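Ticket: Arm stops above the basket rim and never goes for the object
Project: Nelleline pick-and-place
Component: perception / planner bridge
Status: Resolved, one follow-up open
Priority: Medium

Original report

Hi all, me again. I moved our cell over to the new Tremora planner release in June and most of it has been great (the startup is so much faster, thank you!). But the pick-and-place task has gone weird on me and I've run out of ideas.

What's supposed to happen: the arm starts from home, perception finds the peach and the basket, the planner makes a grasp approach, picks up the peach and drops it in the basket. What I get is the arm swinging out toward the basket, stopping over the near rim and sitting there until the task times out at 90 seconds. No fault, no collision flag, nothing red in the console. Just this, over and over:

[planner] approach target accepted
[planner] waiting for grasp candidate
[planner] waiting for grasp candidate

I ran it 13 times this morning. It stalled on 4 of them and the rest went through fine, which is the part that drives me nuts. If it failed every time I'd have found it by now.

Things I tried before opening this:

Restarted the planner node on its own. No change.
Restarted everything, in the order from the setup notes. No change.
Re-ran the hand-eye calibration. The numbers came out close to the old ones, so I put the old file back.
Swapped the grasp model for the previous one. Still stalls.
Turned the approach speed way down. Still stalls, only slower.

Update 1

Okay, got the debug overlay going and I've learned something. The detector isn't losing the peach. It's there with a confidence of 69 percent on the stalled runs, and our cutoff is lower than that, so it should pass. The label is right and the box is right. So whatever is going wrong happens after detection – I'd been blaming the wrong piece of software for most of a day.

I also dumped the transforms at the moment it stalls. The basket pose is good. The peach pose is good too, but its timestamp is old. The basket gets a fresh stamp on every cycle and the peach keeps the one from before the arm left home. 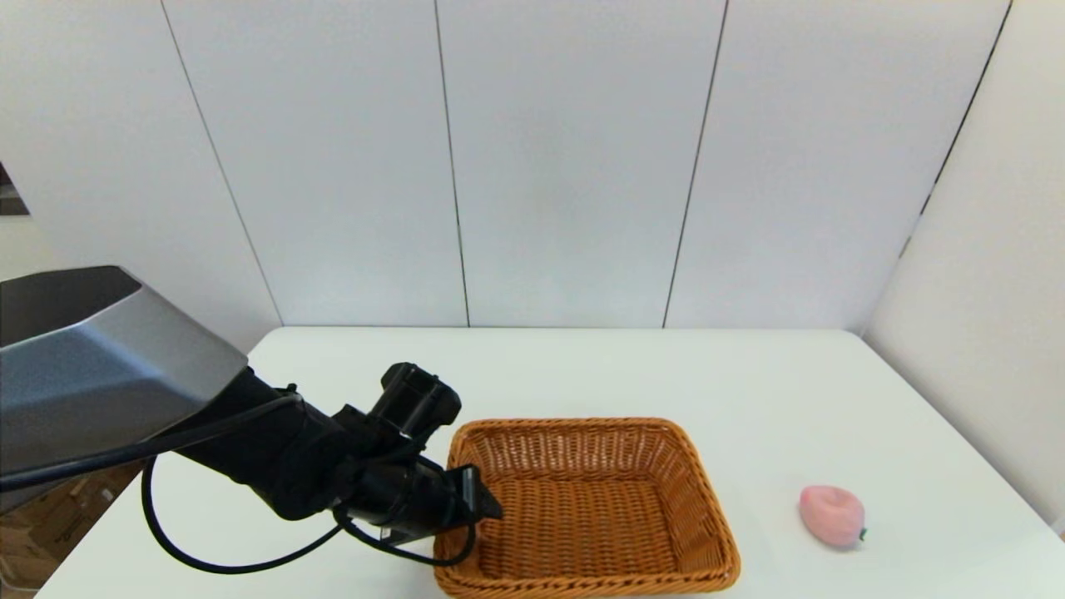
Why would the arm move at all if there's no valid grasp candidate?
The planner starts its approach as soon as any target pose is accepted, and it treats the container as a target too. It expects the grasp candidate to show up while the arm is already on its way, so a late candidate normally costs you nothing.

Update 2

Found it, or most of it. The Omoregie tracker has a setting called hold_static that came in switched on with the new release. Once an object has stayed put for a while, the tracker stops republishing it and assumes everybody downstream is happy with the last pose. Our old planner was happy with that. The new one has a freshness check and quietly throws out any pose older than its limit, then goes back to waiting for a grasp candidate. Two sensible features that don't know about each other!

That also explains why it came and went. If I hit start soon after placing the peach, the tracker is still publishing and the run goes through. If I wander off for coffee first, the pose goes stale and the arm parks itself over the rim.

To be sure, I placed the peach, left it alone for a good long while and then started. Stalled. Did it again with hold_static off and it picked right away.

Fix

In the tracker config for the cell:

hold_static: false
republish_static: true

Then restart the tracker. The planner can stay up. CPU load went up a little on our machine but I can live with that.

I also bumped the log level on the freshness check, so a rejected pose now prints a warning with its age. I'd really like that to be the default – one line in the console would have saved me the whole calibration detour.

Update 3

Ran the full set again with the fix in and had no stalls, including the ones where I waited on purpose. I put the same two lines in the Flavov test config so the simulator matches the real cell. It never showed up there, as the simulated tracker stamps everything with the current time no matter what.

Still open: the timeout. When the planner gives up it should send the arm back home instead of leaving it out over the basket, and right now I have to jog it back by hand. I'll open a separate ticket for that and link it, so you can close this one. Logs from the stalled runs and both config files are attached.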